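Home | Talks | Notes | Links | Contact

Speaker notes: Looking after wooden tables
23/05/2021, by the author

Start slowly. Wait until people have found a seat. Say good evening, thank the hall in Rovville for the room and the tea.

First point: wood moves. People think a table is finished on the day it leaves the workshop. Then comes a dry winter with the heating on, and the top becomes a little narrower across the grain. Along the grain it stays almost the same. If they remember only one sentence from tonight, I would like it to be this one. Say it twice.

Explain how the top must be fixed to the legs. The screws need slots, so the top can slide. My first table had plain round holes and it split in May, with a noise like a dropped plate. (Pause here, people usually laugh.)

Next slide, long tables.

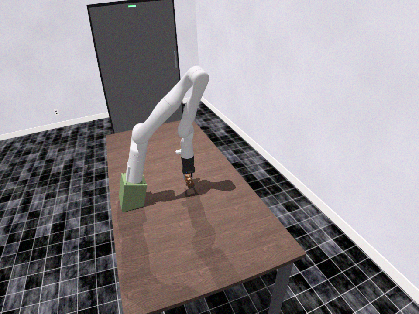

Slide 4. Long brown wooden table, dark door behind.

A long table has one weak point, the middle. Speak about sagging. A rail under the top helps more than a thicker board, and it costs less. Mention the bench I made for the school in Nedier, 900 mm high, too high for the small children. I had to cut the legs in the corridor with everybody watching.

Then finishes. Keep this part short, last time I lost the room. Oil is easy to repair but it wants work every year. Varnish is strong, but when it is scratched you must often sand the whole surface. Wax smells nice and protects very little. Somebody will ask which one I use at home. Answer: oil, and I am late with it.

Oily rags: spread them flat outdoors to dry, never in a ball in the bin. They can catch fire without any flame near them. Do not make a joke in this part.

Pass round the three sample boards now. Ask people to wet a finger and touch the bare one, so they feel the fibres rise.

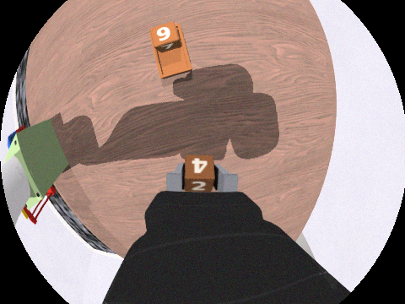
Reading the grain comes after the samples. Where the lines run straight, the plane goes easily. Where they turn and make loops, it tears the surface, so I use a scraper there, with a fresh edge. Show the scraper. Explain that it must bend a little under the thumbs.

Sandpaper: begin with 120, finish with 200 or near it, whatever the shop has. Always go with the lines. Scratches across them look like nothing until the oil is on.

Round tops need one more word. The wood shrinks in one direction only, so after some years the circle is a bit oval. My Flindetel table is like this and I have stopped measuring it.

If there is time: the story of the glue from Nishimura and the cold garage. If there is no time, go to questions.

Collect the sample boards before people leave. Last time one did not come back.

Contact: use the form on the notes page | © 2021 the author | Back to top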